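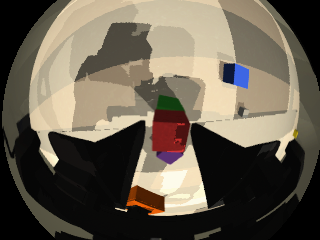
Fig. 1. Wrist camera view in simulation, gripper open above the block stack. Fisheye lens model.

Unit 8: When the gripper lets go too early
Course notes, Manipulation Lab. Instructor: Anitha Shenoy

Read this before the lab session. Bring your own logs from Unit 7.

8.1 The task

The arm picks up one block, carries it over the stack, lowers it and opens the fingers. Colors are assigned so that each block can be named in a command. In Fig. 1 the red cube has the green block on top of it and the purple block below. The orange block lies closer to the gripper and the blue cube is off to the upper right.

8.2 The fault

The stacking policy, Festine, was trained and tested in simulation. Over 1000 test runs it placed blocks well enough to be moved to the real arm. On the real arm it began to release blocks while they were still above the stack. The blocks dropped, and several stacks fell over. In one run the arm then closed on a fallen block, pushed it into the table and tripped the force limit. The arm stopped as designed. A finger mount was bent.

Rocío Tejada and Patricio Ortuño went through the logs. The release command was sent when the estimated gap between the held block and the stack fell below a threshold. The estimate was wrong, and always in the same direction.

8.3 The cause

The wrist camera has a very wide lens. Straight edges come out as arcs, and the effect grows toward the rim of the circle. Compare the sides of the blocks in Fig. 1 with what you know about their shape.

The simulator used one set of lens values. The real camera had been replaced in March, and its calibration file was never updated. A block near the center was read almost correctly. Farther out, the error in height was large enough to trigger the release.

The simulated tests could not have caught this. They used the same lens values for drawing the picture and for reading it, so the two errors canceled.

8.4 What was changed

The camera serial number is now checked against the calibration file at startup. If they differ, the arm does not enable.

Release needs two signals: the height estimate and a contact reading from the wrist force sensor.

Lens values are varied between runs in simulation. Lucía Echevarría repeated the test with 2000 runs on this setup before the arm was used again.

8.5 Lab work

Load the old calibration file in the simulator only. Do not copy it to the arm controller. Move the target stack from the center of the view toward the rim in equal steps and record the height error at each step. Plot error against distance from the center.

Then answer in writing: at what distance does the old release rule fail, and would the contact check alone have prevented the bent mount?

Hand in the plot and one page of text.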